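März
Von F. Grímsdóttir

Ich gebe es zu: Ich kaufe Tee wegen der Schachtel. Kekse auch, Seife sowieso, und einmal sogar Schuhcreme, obwohl ich nur Turnschuhe besitze! In meinem Flur stehen inzwischen 145 leere Kartons im Regal, nach Farben sortiert, und Besuch fragt meistens nach dem ersten Kaffee, ob ich umziehe.

Angefangen hat das mit einer Gewürzschachtel von Kurkum, einem winzigen Laden, bei dem ich früher nach der Arbeit vorbeiging. Sechs Flächen, kein Tropfen Kleber, alles nur gesteckt. Ich habe sie am Küchentisch auseinandergenommen und danach zwei Stunden gebraucht, um sie wieder zusammenzukriegen (die Nudeln waren hinüber).

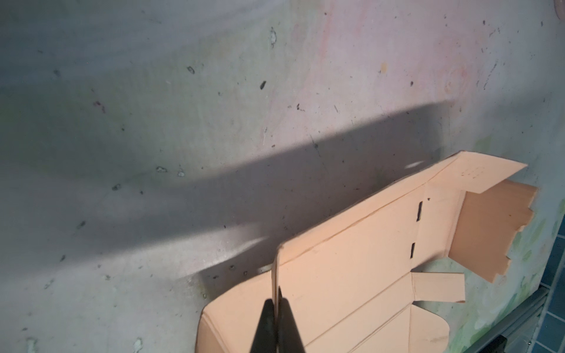
Seitdem falte ich selbst. Beim Wochenendkurs in der Papierwerkstatt Nolum habe ich gelernt, dass Karton eine Laufrichtung hat, so wie Stoff einen Fadenlauf. Wer quer dazu falzt, bekommt hässliche, aufgeplatzte Kanten, und ich hatte natürlich jahrelang quer gefalzt. Also immer erst eine Ecke vorsichtig biegen und fühlen, wo es leichter geht! 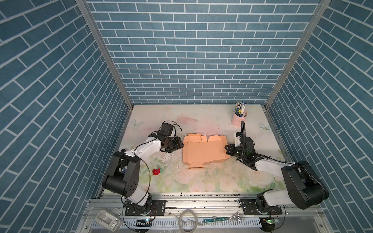 Noch ganz flach: ein Kartonzuschnitt in Orange-Pfirsich, auf einer Tischplatte mit Schmetterlingen.

Mein liebstes Stück kommt übrigens von Fistov, vom Flohmarkt: eine Pralinenschachtel mit zwei Deckeln, einer innen, einer außen. Wozu der zweite gut sein soll, weiß ich bis heute nicht. Ich habe sie dreimal nachgebaut, und jedes Mal klemmt der innere. Vielleicht nehme ich beim nächsten Versuch dünneren Karton, der Rest vom graublauen liegt noch unterm Bett.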